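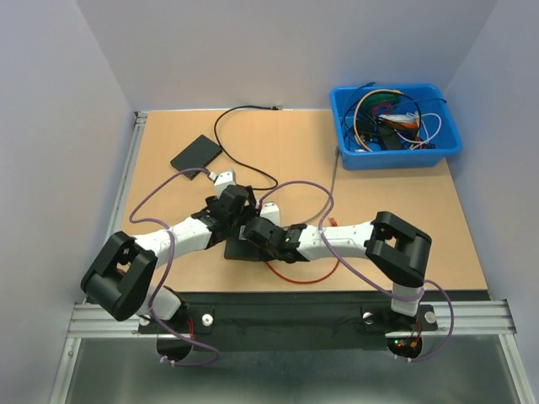 # About us

Esten is a small company that collects examples for robots which learn by being shown. We do not build the robots and we do not sell the software that learns. Our work is in between. A person guides two arms through a task, the movements and the camera pictures are recorded together, and the recording is checked, given a short description and delivered to the customer. We have done this, in different rooms and with different tables, for 11 years.

The company started as a repair shop for laboratory equipment. One of our customers was a research group that needed many recordings of the same simple movement, and their own people had no time for it. They asked if we could do it in the evenings. We said yes without understanding very well what we were agreeing to, and the first set was so uneven that we offered to make it again without payment. The second set was good. After one year the evening work was larger than the repair work, and the repair shop was closed.

## What we record

Most of our orders today concern cables, connectors and small electronic devices. It is a difficult area for a learning system. A cup has the same form every time you take it, but a cable does not. It lies in another curve after each touch, it gets under other cables, and a connector can be turned the wrong way when it arrives at the port. For a person this is nothing. For two grippers it is a long chain of small decisions, and the system needs to see very many of them.

Our present stations have two arms mounted on the front side of a table, with plain walls at the back and at the sides. We put the devices flat on the table and keep a blue bin in the rear corner with cables and adapters inside. We do not put the cables in order before a recording. Some lie free on the table, some stay in the bin in a tangle, and between recordings the operator changes the places of the things. If every example begins from the same position, the system learns the position and very little about the task.

We also record work with cloth, with boxes and with kitchen objects, but in smaller quantity. Food we do not accept, and also no work with liquids near the electronics.

## How we work

Each order begins with a task sheet of one page. It says what must be true at the beginning, what must be true at the end, and which mistakes are allowed in between. The last point takes the most discussion with customers. Many of them ask at first only for perfect examples. We advise to keep also the recordings where the gripper misses the connector, goes back and tries again, because a system that has never seen a correction does not know how to make one. These recordings get their own mark, so the customer can remove them later if he wishes.

An operator works for a maximum of 2 hours at one station and then changes to checking. Guiding two arms is more tiring than it looks, and tired hands make slow, nervous movements that are visible in the data. Checking is always done by another person than the one who recorded. The checker watches the full recording at normal speed and decides one of three things: accept, accept with mark, or refuse. Refused recordings are not delivered and not invoiced.

For the description we use simple sentences, such as "take the black cable by the connector" or "move the box to the left". We had in the past a list of codes for this. It was fast to write, but the customers had to translate it back, and there were errors in both directions.

## Our projects

**Wadska** is our oldest open project. It is a collection of tasks with two arms where both grippers must hold something at the same moment: one keeps the device still and the other works on it. In its current version it has 1092 accepted recordings. Each one was checked by a second person, and the task sheets are delivered together with the data. Universities can ask for it free of charge, companies pay a fee for each year.

**Lorico** is our own program for recording and checking. We wrote it for ourselves, since the programs we tried before lost the time alignment between the arms and the cameras when a recording was long. It is not a beautiful program. Customers who buy a station from us receive it with the station, and there is a manual which we try to keep up to date - the chapter on calibration was written new in June.

## Where we are

We have one floor in the Patrício building, on the side of the loading ramp. There are 10 stations, a room for checking, a small workshop and a kitchen. The windows in the station room are covered during recording, so that the light is the same in the morning and in the afternoon. Visitors find this strange at first.

Visits are possible on working days with an appointment. We ask visitors not to touch the things on the tables, also when they look forgotten. They may be part of a recording that is only in pause.

## Who works here

Our operators come from many professions. We have people who did sewing, dental technique, watch repair and sorting of mail. Knowledge of robots is not required, and we teach it in the first weeks. What we look for is a calm hand, and the habit to say it when something went wrong. A bad recording that is reported costs us a minute. If it stays hidden in a delivery, it costs the customer much more.

All operators are employed with a fixed monthly salary. We do not pay by the number of recordings. We tried this once, for a short period, and the quality went down in the first week.

## Contact us

If you have a task and do not know if it can be recorded, please send us a short description and, if possible, the objects themselves. We will make a few trial recordings and tell you what we think, also when the answer is no. For cable tasks please send more than one piece of each cable - the connectors wear out with the use, and it is better to have replacements here before the work begins.

Page last changed: December 31, 2025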